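3.2 中古パソコンの再利用と、修理を続ける動機

さて、ここからは聞き取りの話です。正直に言うと、私はこの節を書くのがいちばん楽しみでした(分析の章より筆が進むのは困ったものですが)。調査では、使わなくなったデスクトップパソコンを手放した経験のある人、141人に質問紙を送り、そのうえで修理サークル「Felus」に通う人たちに直接話を聞いています。

最初に驚いたのは、「壊れたから手放した」という答えが思ったほど多くなかったことです。遅くなった、置き場所がない、引っ越しのついで。そんな理由ばかりが並びます。先行研究では故障が廃棄のきっかけとして扱われがちですが、私の手元の回答を読むかぎり、故障と「もういいかな」という気分の境目はかなりあいまいでした。 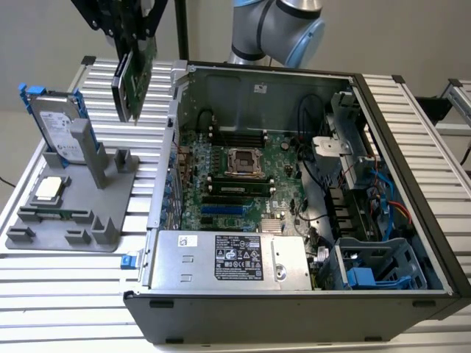

聞き取りに応じてくれたDilruba Bepariさんは、この境目のことを「ふたを開けるかどうか」と表現していました。一度でも中を見た人は、メモリを足せばまだ使えるかも、と考え始めるのだそうです。私自身も大学院に入るまで本体の中を見たことがなく、掃除機でほこりを吸っていいものかどうかさえ知りませんでした(よくないそうです!)。こういう小さな知識の差が、手放す時期を何年もずらしているのかもしれません。

もうひとつ面白かったのが値段の感覚です。部品の交換にいくらまで出せるかを自由に書いてもらうと、答えは人によってばらばらで、本体の中古価格より高い金額を書いた人までいました。愛着と言ってしまえば簡単ですが、Ankit Prajapatiさんの説明はもう少し現実的で、「新しい機械に設定を移すのが面倒だから」とのこと。引っ越しの手間を思えば部品代は安い、というわけです。これには私も大きくうなずいてしまいました。

なお、図2に関連して補足すると、本稿でいう「再利用」には、本体を丸ごと使い続ける場合と、部品だけを別の機械に移す場合の両方を含めています。査読の方から分けるべきだと指摘をいただいて、かなり悩みました。ただ、Felusに通う人たちは二つをほとんど区別せずに話すので、この節では当人たちの言い方に合わせることにしました。

図2 デスクトップパソコンの内部

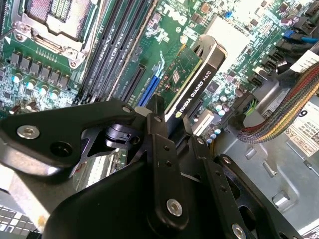
3.3 手放した先の行方

次に、手放されたパソコンがどこへ行くのかを見ていきます。回収窓口に出した人、知人に譲った人、押し入れに戻した人(これが意外といるのです)に分けて、質問紙の自由記述を読み直しました。譲った人の記述には相手の近況まで書いてあることが多く、集計には使えないのについ読みふけってしまいます。窓口に出した人の記述は短く、「出した」の一言で終わるものが目立ちました。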